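Keeping a Job File at Home

A job file holds the papers needed to apply for work, query a payslip or answer a redundancy letter. One lever arch file with dividers is enough for most households.

What to keep

Contract of employment and any later changes to it, signed copies on top.
Payslips for the last 6 years, oldest at the back.
Certificates. Photocopy these at 400 dpi and store the originals flat.
Appraisal notes, one sheet per year.

Use plastic pockets for anything on thin paper. Do not punch certificates. Thermal printouts fade, so copy them on to plain paper in the month they arrive.

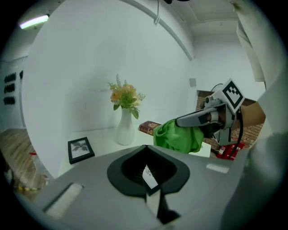 Labelling the file

Write the employer's name and the start month on the spine in permanent marker. Payroll numbers go inside the front cover. A file with two employers, say Hakbridge and Ballow, needs a coloured divider between them.

Yearly check

Go through the file each December. Update the CV first, then the list of referees. Shred duplicates and out-of-date job adverts. Keep P60s in their own pocket at the front.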